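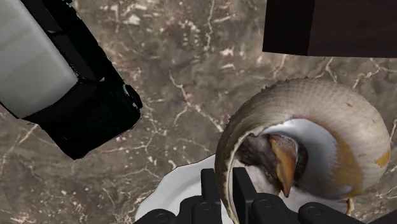
Imre Kun writes that his parish group packed donated kitchen goods for a school abroad last July and had two cartons refused at the depot, one for damp and one for having no contents list. He asks how the packing should have been done.

Print this page | E-mail this page

Packing donated kitchen goods for shipment

Check the charity's list first. Givcombe, for instance, takes pans, cutlery and enamel plates but no glass, no non-stick with a scratched coating and nothing with a mains plug.

Wash everything in hot water with ordinary washing-up liquid and leave it to dry overnight on a rack. A tea towel is not enough for rolled rims, hollow handles or the seam of a colander. Moisture left in these places will rust steel during a long sea crossing.

Nest pans by size with one sheet of plain paper between each. Newsprint marks aluminium and should be kept for filling gaps. Lids go flat against the side of the carton, handles inwards. Knives are rolled in card, taped at both ends and marked on the outside of the roll.

Use double-walled cartons. Tape the base seam along its full length, then twice across. Plates stand on edge, never in a flat stack.

Put one contents list inside the carton and a copy in a plastic wallet on the long side. State the item, the number and the word "used" or "new". Do not write "various" or "kitchen items". Customs will open the carton.

Drying agents: one sachet of 375 g per carton is ample. Keep sachets away from bare aluminium.

Our last consignment, sent through Rallis, came to 3,489 items, of which 1,351 were spoons and forks. Cutlery is heavy for its volume. Spread it across the cartons in bundles held with string; rubber bands perish and stick.

Page updated January 9, 2022

This site uses cookies to remember your settings. Accept | Manage cookies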